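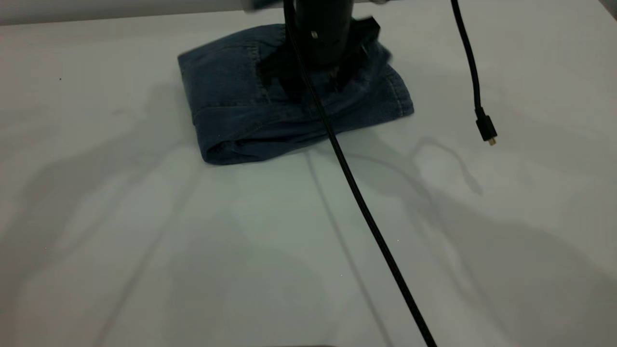

By Oliwia Olszewski
Opinion
Last updated: October

The debate over robot learning has been conducted almost entirely in terms of quantity. Funding applications state how many hours of demonstrations will be gathered, reviewers ask whether the number could be higher, and project reports open with the total. I wish to argue that the total is a poor guide to the worth of a collection, and that institutions which pay for this work should begin asking for something else.

Consider denim. A folded garment in heavy cotton is a small hill of doubled hems and seams, and when a gripper presses into it the cloth gathers about the fingers and hides them. The point at which the robot meets its object, the one thing a learning system most needs to understand, is partly out of sight from a fixed camera. A person guiding the arm can make up for this with experience. A system trained on the resulting recording has only what was recorded. Whether it can make use of a given example depends on matters that a running total does not capture: how the garment was lying at the outset, how firmly the fingers went in, whether the operator hesitated, and what became of the attempt.

The Laskowska programme, on whose advisory panel I served, set itself a target of 433 demonstrations of garment handling. The target was met ahead of time. When the recordings were examined, 165 of them began with the garment in very nearly the same position, squared to the table and folded in the same manner. The operators had done nothing wrong. They had been asked for a number, they had been given a working day in which to reach it, and a tidy starting position is the quickest to reset. The system trained on this material handled tidy garments well. Presented with a pair of jeans lying at a slight angle, one end flat and the other curling upwards, it performed poorly.

There are those who hold that such faults disappear with scale. On this view a sufficiently large collection will contain the awkward cases by chance, and effort spent on planning would be better spent on recording. I do not think the argument should be dismissed. It has been borne out in fields where examples are cheap and arise of their own accord. Text and photographs were already being produced in great quantity by people with other purposes in mind. Demonstrations of a robot handling cloth are not produced by anyone except those who are paid to produce them. Each requires a table, an arm, an operator and several minutes. If the procedure favours one kind of example, a larger budget will purchase more of that kind.

The Werneck laboratory took a different course, and its experience deserves to be more widely known. Its staff limited themselves to 150 demonstrations and spent the first weeks deciding what these should contain. Starting positions were drawn by lot from a written list. Heavy fabrics were given a larger share than light ones, on the ground that they were harder. Cables were left where they would fall in ordinary use, including across the work, and shadows from the arm were accepted as part of the setting. Operators were instructed to keep every attempt, failed or otherwise, and to mark the failures as such.

This last instruction met with resistance. An operator who takes pride in the work does not wish to have a clumsy grasp preserved under his or her name, and two members of staff asked that theirs be removed. The laboratory declined, but it agreed to store the recordings without names and to stop publishing individual success rates within the group. I consider that a fair settlement. It also suggests that the quality of a collection is in part a question of employment practice. People who are judged on clean results will supply clean results, by one means or another.

A further matter is that of description. Most collections I have reviewed label a garment by a single word: shirt, towel, trousers. The Hiditz guidelines, which are used by several university groups, ask in addition for the weight of the cloth, the number of layers at the point of contact and the presence of stiff features such as seams or pocket edges. Completing these fields takes an operator less than a minute. It has been objected that labels of this sort will become unnecessary as systems learn to perceive such properties for themselves. That may prove to be so. In the meantime they allow a reader to establish what a collection lacks, a task for which no satisfactory substitute exists.

I would therefore put three requests to funding bodies. The first is that applicants be asked to state, before recording begins, which conditions they intend to vary and in what proportion. The second is that failed attempts be retained and counted as work delivered. The third is that a portion of each grant be reserved for a second round of recording, to be planned only after the first has been examined. The Lisora fund has adopted the third of these on a trial basis, and its grant holders now return to the table with a list of known gaps. One group used its reserve on a further 100 demonstrations, every one of them with thick or layered cloth.

None of this will satisfy those who prefer a single figure on the first page of a report. Such a figure may remain there, provided that it is followed by a table of what was varied, what was kept and what was left out. Reviewers should decline to approve a final report in which that table is missing.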